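10 February 2020

Woke before the alarm, which I resent, and lay there composing my resignation from choir. It was a very good resignation. It had a paragraph about the acoustics of the church hall and another about Skorine, the piece we have been murdering since September, and by the time I reached the part where I wished everyone well I was fully awake and had missed my chance to be noble about it. I didn't send anything. I had toast.

For the record, in case I want it later: Skorine is for two choirs facing each other across a room, and we are barely one choir facing a radiator. The altos enter on a note that nobody gives them. We are supposed to find it in ourselves. I have looked in myself and found an F, and the note is a G.

Tonight's rehearsal was the usual. We did warm-ups for 20 minutes, including the one where you pretend to chew a toffee, and then Stela Sima announced that we would sing the whole thing straight through without stopping, "for stamina." We stopped on page 3. The basses had turned two pages at once and were having a lovely time over there, much better than ours, and it seemed a shame to call them back. Stela put her pencil down very gently. When she throws the pencil it's fine. When she puts it down gently you stand up straighter and look at your music as if it contained your own name.

Second attempt, page 9. I want it written down that the altos were right on page 9. We came in on G, all of us, like people who had planned it. I was so surprised that I forgot to breathe for the next phrase and had to mouth it, and the woman beside me, who has perfect pitch and mentions it, gave me a look of actual warmth. Then the tenors sat on the wrong chord and down we all went together.

Concert's in the spring and we still have no pianist for the second half. The Bultado people want us to do the carol arrangement again since it went well, in the middle of winter, when it was a carol. Stela said she'd think about it in the voice she uses for never.

Walked home the long way past the canal to get it out of my head. It doesn't come out. It's a seven-note figure that goes round and round and never lands, and I caught myself stirring soup to it, and then brushing my teeth to it, which makes for uneven brushing.
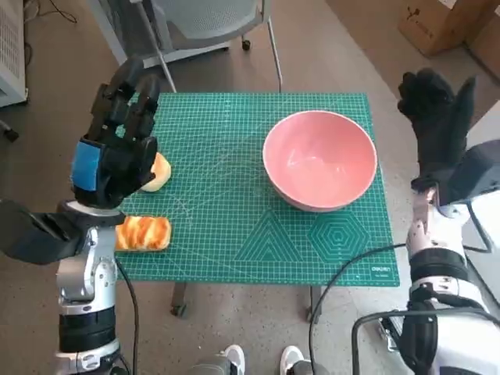 Mother called while the soup was on. She wanted to know whether I was eating, and whether singing was the thing with the hats. No, that was the other thing, I said, and I gave it up. She told me a cousin of hers sang on the radio once and it ruined her for ordinary life. I said I would try to be careful.

Things to do before next week: learn pages 10 to 14 properly, instead of standing close to someone who has. Get the black folder back from wherever I lent it. Buy lozenges, the horrible ones that work. Ask Stela whether I can stand at the end of the row, where the G seems to be easier to find, possibly because of the draft. Finish the resignation anyway and keep it in the drawer with the other one.

Almost midnight now. The upstairs neighbor is running a bath, and the pipes hum when he does that. I went and listened with my ear against the bathroom wall for longer than I would like to admit. It's an F.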